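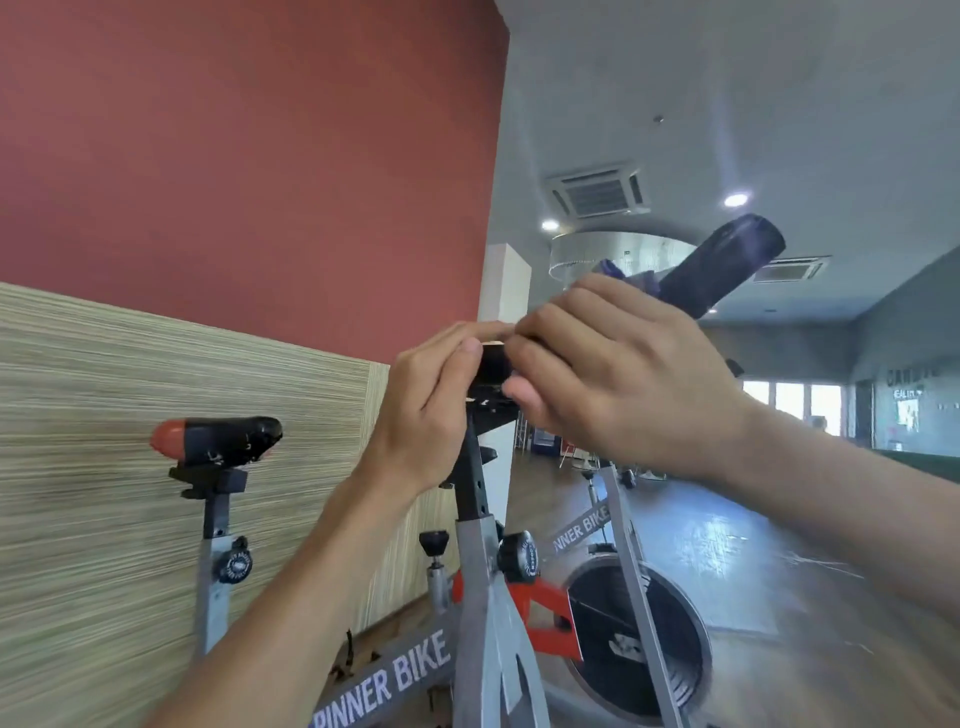
Etbridge Spin Addict

Okay, spin bike cleaning thread, for everyone at the Etbridge studio who keeps asking what goes on before class. Aug 21, 2019 and I smell like lemon spray.

We've got 17 bikes in there and I do mine plus whichever ones look sad. Posts and clamps first, always. Sweat runs down and sits right in the adjustment holes and the crud in there is unreal!!

If your post sticks when you try to raise it, please don't yank. Back the knob off a couple of turns, wiggle, THEN lift. I learned this the hard way with a bruise the size of a plum.

Also wipe the knobs. Everybody grabs the knobs, hardly anybody wipes the knobs.

Spray goes on the cloth, never on the bike — it gets into the bolts and a year later you've got rust. I use the Wellulon stuff, 8 bucks a bottle, lasts me most of August. 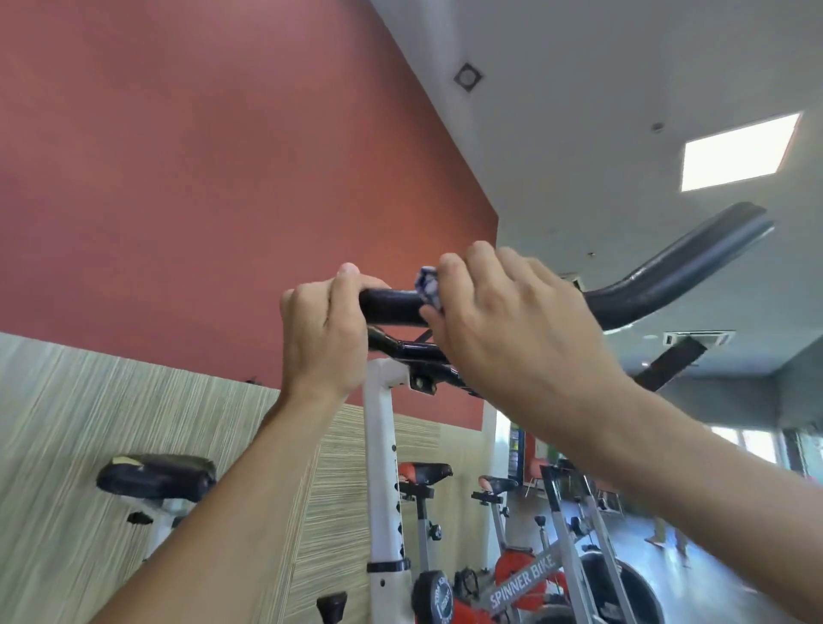 And get the whole handlebar, please, including the long curvy parts. People do one swipe across the middle and walk off. You were hanging on those ends for 37 minutes, my friend!

Any soft old cloth works. I tried the fancy Dernex wipes and they left streaks all over the black bits. Back to rags for me.

Last thing — if you find a bolt that feels loose, put a note on the saddle and tell the front desk. Don't tighten it yourself with your car keys (I have seen this twice).

Seat height rant tomorrow, I'm off to shower.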